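Shirt folding, again, and why I gave up on the drawer

Quick one because it's Saturday, the dryer buzzes in a minute and I still have a whole basket to get through. I promised three people in the comments I'd write up how I fold shirts now. So. Shirts. A big table is the main thing, I'll say that up front – if you take one thing away, stop folding on the bed. 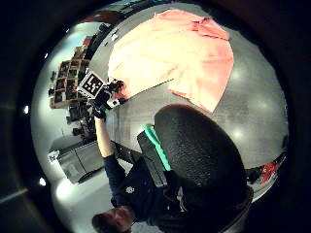
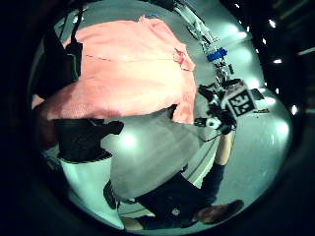
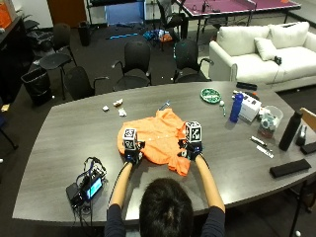

The bed is too soft. You press down and the whole mattress gives and the crease goes wherever it wants. Also it's too low, and by shirt five your back is complaining. A table at hip height or a chair pulled right in, either works. I used to stand, now I mostly sit. Slower, but I get through more of the pile before I wander off to make coffee.

Ok, collared shirts first. Everybody hates these and I get it. Button the top one and one in the middle. Not all of them, life is short. Face down, collar away from you. Then flatten with both hands, from the middle out toward the sides, palms flat. I skipped this step for years and wondered why my shirts came out looking like a paper bag. You're not ironing, you're just getting the air and the bunching out before you make any fold at all.

Then one side in to the middle, sleeve folded back down along itself. Other side the same. Bottom third up, then up again to just under the collar. Flip it. Done. If the collar is standing up crooked, undo only the last fold and fix it, don't start over.

Ruth Mamani (hi Ruth) wrote to say she does hers in half lengthwise first, like you would on a hanger, and that it's faster. It is faster. I tried it on a stack of work shirts and it puts a crease right down the button side, and by Wednesday that crease is all you see in the mirror. For T-shirts though, great. Do Ruth's way for T-shirts.

Towels and other big plain squares of cloth – much easier, no excuses. Long side to long side, smooth, then thirds. The one thing I'd say is chase the corners. If the first two corners don't meet, no later fold will save you, it just gets worse and thicker and then it leans over on the shelf. Let part of it hang off the edge of the table if you're short on room, the weight pulls it straight for you. Bath sheets I do on the floor some days, but only right after I vacuum.

Now the storage part, which is what the emails were really about.

I had a dresser. Four deep drawers, very handsome, came from my aunt. I gave it to my cousin Eliécer Arango in February and I don't miss it one bit. Deep drawers mean piles, piles mean you wear the top two shirts forever. I found a yellow polo at the bottom that I had honest to god replaced, becuase I thought I'd left it at a hotel.

What I have instead is open shelves, and the shirts stand up in bins like files. I bought the Plondau bins first. 6 of them. They look nice but the sides bow out once you fill them, and then the shirts at the ends slump. Returned four, kept two for socks. The Arik ones are uglier and stiffer and that's what you want. Stiff. Whatever brand. A shoe box is fine, I used shoe boxes for a month and the only complaint came from my husband and it was about the lettering on the side.

How full? You should be able to slide your whole hand in between two shirts. If you can't, the bin is too full and you'll wreck three of them pulling one out. If they fall over when you take one, too empty, put a rolled towel at the back.

Couple more things people asked:

Do I fold sweaters the same way. Yes but one fold less. They're bulky, they don't stand, they lie down flat on the top shelf and that's their life.

Linen. I don't fold linen. Linen goes on a hanger. I own two linen shirts and that is two too many.

Warm or cold out of the dryer? Warm, if you can get to it. Mine sit in the basket till evening more often than not, so I shake each one out hard before it goes on the table. One good snap holding the shoulders. Gets most of it.

Folding boards. I had one, the plastic flappy kind. It's good for kids, my nephew would fold 200 shirts with it if you let him. For me it was one more thing to store. It's behind the Olivetti in the hall closet (don't ask, the typewriter doesn't even have a ribbon), and Cusi the cat sleeps on top of both.

And the order of the pile matters more then I thought. Big stuff first while you still care, then collared shirts, then T-shirts, socks dead last in front of the TV. If I start with socks I never get to the shirts.

There's the dryer. Sheets this time, the fitted one too, and that's a separate post because I still haven't got the corners right.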